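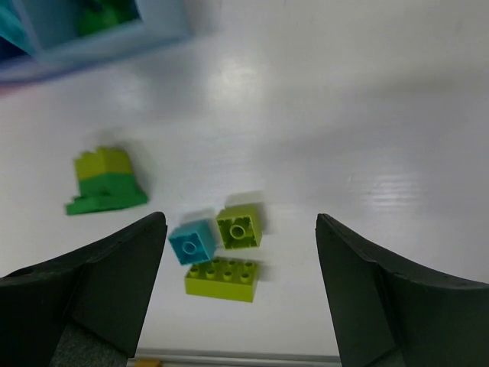 April
By the Drinbridge Weekly business desk

Obsa Nigatu used to go home with green on her mind. She had spent three years sorting secondhand toy bricks by hand at Nekine, the resale company on the east side of Drinbridge, and the greens were always the slow part.

"Yellow is yellow," she said. "Blue is mostly fine. But there's a dark green, a bright green and a green that's nearly yellow, and under the old lights they all looked the same by four o'clock."

Nigatu is now the bench lead for the company's sorting cell, a white table with two robot arms and a pair of divided bins, one pink and one blue. The bricks come in as donations and house clearances, get washed in the back, and go out again in bags sorted by color and size. The cell takes on part of the color sort. The size sort is still done by hand, and so is everything with a wheel, a hinge or a face on it.

We talked in the break room on a Wednesday, and then at the bench.

She was not in favor of the arms at first. The announcement came in a short meeting at the end of a shift, and the manager used the word "efficiency" several times.

"We all heard the same thing, which was layoffs," she said. "I went home and updated my resume. I think most of us did."

There were no layoffs, although the hand-sorting crew has gotten smaller. One sorter retired and was not replaced. Two moved to packing, where the work is heavier and the pay is the same. Nigatu thinks the company should have raised it.

"If you're lifting more, you should get more," she said. "I've told them that. They said they'd look at it."

Her own pay did go up, after she finished a training course run by Ronero, the firm that installed the cell. She learned how to stop it, restart it, clean the cameras and tell the software when it has made a mistake. She also learned that bricks lying upside down can be more trouble than bricks with the studs facing up, and that bricks stuck together are worst of all.

"A person picks up two bricks that are stuck and pulls them apart without thinking about it," she said. "The machine sees one strange brick. So before I put anything on the table I go through the tray and break up what I can. I miss some."
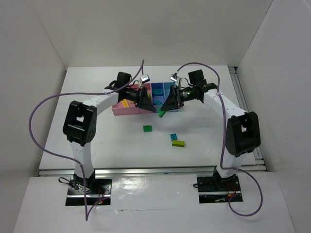
5 min read

How fast is it? Slower than she is, brick for brick. Nigatu said a good sorter with a full tray will beat the cell easily for the first hour. By the last hour of a shift it is closer.

"It doesn't get sore hands," she said. "I had a brace on my wrist the winter before last. I haven't worn it since I moved over. I still do some hand sorting, just not all day."

What she misses is the talk. The old sorting table was long and everybody sat at it together, with the radio on. At the bench she stands by herself for much of the shift, and she can't look away for long. A cable can catch. A brick can slip out of the fingers and end up on the floor.

"You're watching all the time," she said. "People think you press a button and drink coffee. It's a different kind of tired. It's in your eyes."

The problem of the greens has not gone away. Yellow bricks are meant for the pink bin and blue ones for the blue bin, and the crew and the installers had a long argument over what to do with everything in between. For now the software makes the first decision and Nigatu makes the second. On a recent shift she moved 40 bricks from one bin to the other. She writes the number on a sheet taped inside the cupboard door and sends a photo of it to Ronero at the end of the week.

"They asked me what color I would call one of them," she said. "I said lime. They put it in the system as lime. So there's a little bit of me in there now."

Management wants a second cell before the holiday season. Nigatu has asked that three of the remaining hand sorters get the same course she took, on paid time, before it arrives. She has not had an answer yet. She would also like the new bench placed closer to the long table.

"Close enough to hear the radio," she said.

Her shift was starting again. She put on her glasses, picked up a tray and began pulling bricks apart.

Related
Endale bakery drops its overnight shift
Drinbridge bus depot to train its own mechanics
What the packers at Nekine want from the next contract
Used toy sales climb as parents clear out closets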